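Questions about drain and outlet hoses

We receive many messages about the grey corrugated hoses, so the most common questions are collected on this page. If your question is missing, please write to us and we will try to answer within 3 working days.

Which hose do I need for my sink or washing machine?

Please look first at the end of your old hose. There is usually a smooth part, which we call the cuff, and a ribbed part, which can bend. Measure the inside of the cuff where it is open. Do not measure the ribs, they give a wrong size.

Can I join two hoses to make a longer one?

Yes, but two cuffs of the same size do not hold each other. You need a short connecting piece which goes inside both of them, and one clip on each side. The connecting piece is not in the packet with the hose. You find it under "Small parts" in the Vatura list.

How should I hold the hoses when I join them?

Put both pieces on a table and bring the ends together in a straight line. Hold each hose close to its end. If you hold it far back on the ribbed part, it bends away when you push.
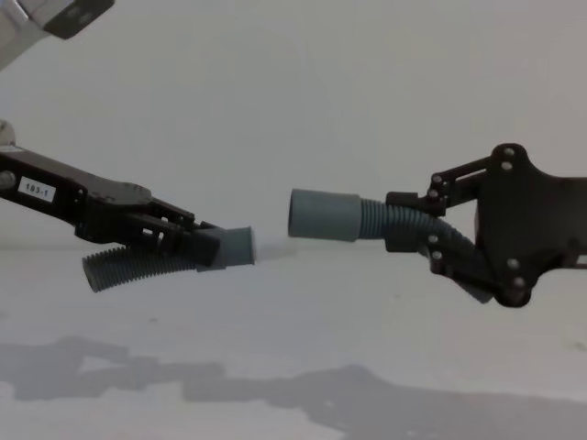
Photo: Xiaoyan Ye / Datville

The cuff is the smooth grey part, wider than the ribbed tube next to it. Push the connecting piece into the first cuff until it stops, then do the same with the second one. A little washing-up liquid helps if it is stiff. Please do not use cooking oil.

How long may the whole hose be?

For a washing machine we recommend not more than 2000 mm. With a longer hose the pump has to work harder. Please check also the instruction book of your machine, and if it gives a shorter length, follow the book.

Can I cut the hose?

You can cut the ribbed part with a sharp knife, in the valley between two ribs. Never cut the cuff. After cutting you need a new end piece, Tello or Rekovard, both fit our hoses.

My hose smells. Must I buy a new one?

Usually not. Take it off, rinse it with warm water and leave it hanging with the open end down overnight. Dirt stays in the ribs, so a long soft brush is useful.

Can I send a hose back?

Yes, if it is uncut and you have not used it. Please put the order number inside the parcel. Returns in December take longer, up to 8 working days.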